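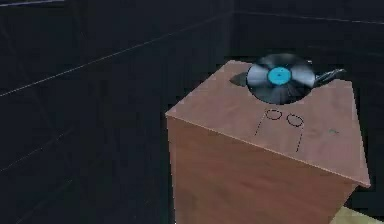 Crackle on second-hand LPs, what do you clean yours with?
Asked by Hussam Kassab, June 3, 2018

Just picked up 19 jazz albums at the Prollville market and I'm over the moon! Side 2 of nearly all of them crackles though. Is tap water safe?

2 answers

Saliba
Lovely haul! Use distilled water, tap leaves chalk in the grooves. Tiny drop of washing-up liquid, soft brush, go round with the groove and keep the label dry. Then rinse!

drondov127
new needle maybe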